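Okay quick one, finished the last episode past midnight and I have work at 7. So. **Nurasance**, the whole thing, all 19 episodes.

Short version: watch it. Skip the middle if you're short on time. Details under here, mild spoilers for the first two episodes only.

## The setup

Night-shift pharmacist in a harbor town called Lodstead. She fills a prescription for a man who died the winter before. Next night he comes to pick it up. That's the hook and it's a good one, the pickup happens before the opening titles even roll. After that it's part ghost story, part slow romance, part family fight over a ferry business I could not care less about.

I went in cold. No trailer, didn't read the webcomic. Apparently the webcomic ends differently and people are mad. Can't help you there.

## What works

The leads. Really really good together. She plays tired so well - the way she keeps counting pills while he's confessing to something huge. He gets maybe four facial expressions total and uses them sparingly. The scene on the pier in episode 6, I replayed it.

The music too. One piano theme, used a lot, but they keep changing the tempo on it so it dosen't wear out. Episode 11 plays it on what sounds like a broken accordion. Loved that.

Side characters: the landlady is the best person in the show. The cop is fine. The younger brother needed either more to do or a bus ticket out of town.

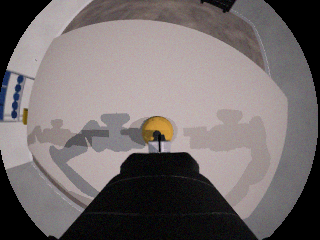
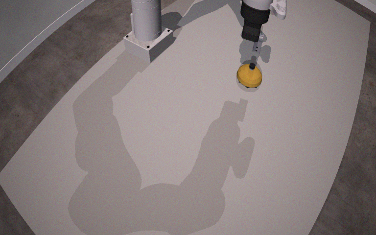 ## What doesn't

Episodes 8 to 10. The ferry stuff. Board meetings, a forged signature, a rival company called Jaradeo that we're supposed to be scared of and never really see doing anything. Three hours of people putting folders on tables. I did dishes through most of 9 and missed nothing.

Also the rules of the ghost. In episode 2 he can't touch paper. In episode 7 he writes her a letter?? Somebody in the comments said it's explained by the tide thing. I rewatched the tide thing. It is not explained by the tide thing.

And the flashbacks. Same flashback, hospital corridor, dropped keys, over and over. We remember. We saw it last week.

## Where I watched it

On Somboon, 2 episodes a week, then binged the last five when they were all up. Episodes run 57 minutes, which is long for how thin some of them are. Subtitles mostly good. A few jokes clearly got lost, there's one about radishes that everyone on screen laughs at and I still have no idea. Subs also go out of sync for a bit in episode 14, fixed itself after the recap so maybe that was just me.

The comment section on the finale had more than 1000 posts when I looked and half of them are about one line she says on the stairs. Don't scroll before you watch. I got the line spoiled and it took some of the air out of it.

## The ending

No spoilers. It's sad for a bit, then it's not, then there's a last shot that can go either way. I'm fine with it. If you need everything tied up you will be annoyed. The ferry plot gets tied up completly, of course, with a ribbon on it.

One thing I'll give them - no time jump. I was bracing for the "one year later" card and it never came. Bless.

## Score

4 out of 5. Would be 4.5 without Jaradeo.

Good for: rainy weekends, people who like slow leads and a town that feels lived in, anyone who cried at a ghost thing before and wants to do it again.

Not for: people who want actual scares. There's one, in episode 3, with the freezer door. That's it.

Second season talk is going around since February, nothing confirmed that I can find. I'd rather they left it alone, but if the landlady gets her own show I'm there on day one.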